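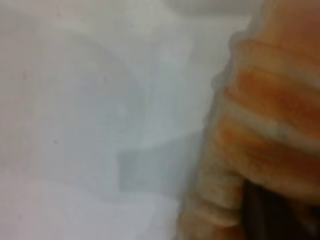
Home | Courses | Handouts | Contact

Skisteler Evening Program
Household Materials, Handout 11: Woven Baskets

Tonight covers how a woven basket is put together and how to look after one. Class runs 90 minutes. Bring your notes from the Cabrera reading -- we will use the terms in it.

Terms
Strand: a single length of cane, rattan or similar material.
Cell: the small shape left where strands cross.
Wall and floor: the sides and the bottom. The bend between them takes the most wear.

A tight weave holds small items but also holds dust. An open weave lets air through and is easier to brush out. Many baskets have some of both, so check the whole surface before you decide how to clean it.

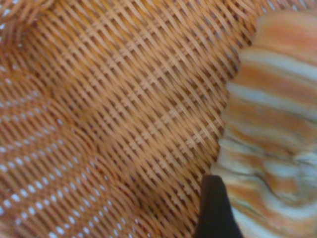 Fig. 2. Diagonal weave inside a basket. Light comes through the small gaps at lower left.

Cleaning
Empty the basket and brush along the strands with a soft, dry brush. Wipe with a damp cloth, then leave it in the shade to dry. Do not soak it. Keep it away from heaters -- dry cane splits.

For Tuesday
Read section 2 of the Tuvton booklet. Bring one basket from home and be ready to point out the strands, the cells and the bend.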